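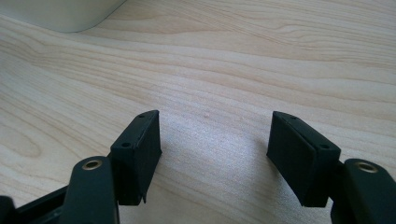
Hand gripper with both fingers open over a wooden tabletop.

Test participants wanted: gripper fault study
Tellix, Erkanby site

Tellix is looking for 15 people to help us track down a fault in our hand-held grippers. In July, fingertip pads began working loose during ordinary pick-and-place work. In two cases a pad came off completely and the object was dropped. One of those was a glass jar, and the person holding the gripper had a cut hand. We stopped all sessions that week and have not yet found the cause.

The pads are black blocks held on with small screws. Our bench tests at Medrano ran 200 open-and-close cycles per pad and did not reproduce the fault. We think it depends on how people squeeze and twist the tool, so we need a range of hands and habits.

What you will do
You will pick up, move and set down household objects on a table for 2 hours, with a break halfway. No glass or sharp items are used. Every 10 minutes a technician checks the screws and writes down any movement. If a pad shifts, or you hear a click, put the gripper down and say so. Do not push the pad back yourself.

Who can take part
Adults of any age, left- or right-handed. No experience with robots is needed. Please do not apply if you have a current wrist or hand injury. People with small hands are especially welcome – our first group had very few.

Safety
Eye protection and gloves are supplied and must be worn. You may stop at any point and will still be paid for the full session.

Pay
Participants receive a Curell gift card at the end of the session. Bus fare is refunded if you bring the ticket.

How to apply
Leave your name, phone number and glove size at the Erkanby front desk, marked for Haris Marwat, by 12/16/18. Questions about the fault or the earlier injury go to Povilas Lepik, who is running the investigation. The incident report can be read at the desk on request.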